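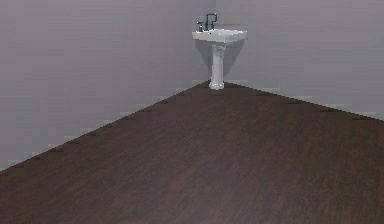 Brandcombe council has approved grants to refit bathrooms in 69 older apartments on Witkowska Street, with work due to begin in April. Households can claim up to 40 percent of the cost. Small fixtures are favored – a white pedestal sink set into the corner, for instance, with a dark metallic faucet at the back.

Applications opened in February and close in 15 days. Forms are at the Skutudau library, open until 4 p.m.

27 March 2022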